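Home | Posts | Club Notes | About | Older

Kitchen week at robot club

9th April 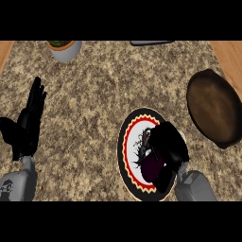
I've been in the Horidgate robotics club since January and this is the first project where I've gone home and kept thinking about it over dinner. We're all working in simulation this term, same kitchen counter for everyone, same two-armed robot, and the task is to move things between the plate and the big brown dish without making a mess of it. Sounds easy! It took me 27 tries to get one run I'd show anybody.

My team is called Vustow (there's a story, it's long) and the other team is Damberg. They went for speed. We went for a slow approach over the plate, with a pause before the wrist turns, and I love watching it. The right arm does nearly all the work so far. We've been keeping the left hand up and out of the way, fingers to the ceiling, until we figure out how to get it to help instead of bumping into things.

The hardest part has been dark objects. Black fingers on a glossy black thing is murder to judge on a laptop, and I kept calling a grip good when there was still a gap. Now I replay every run at quarter speed and check the contact numbers before I get excited. I also cut the closing speed in half, and that fixed more than 10 of the failures on my list in one evening, so I was pretty unbearable in the group chat.

Next up is the two-handed version, pass from right to left and then set it down. We get two more sessions before the run-off with Damberg. I've already got a page of notes on wrist angles, and I want to try a lower starting height for the left arm first.

Print this post | E-mail this post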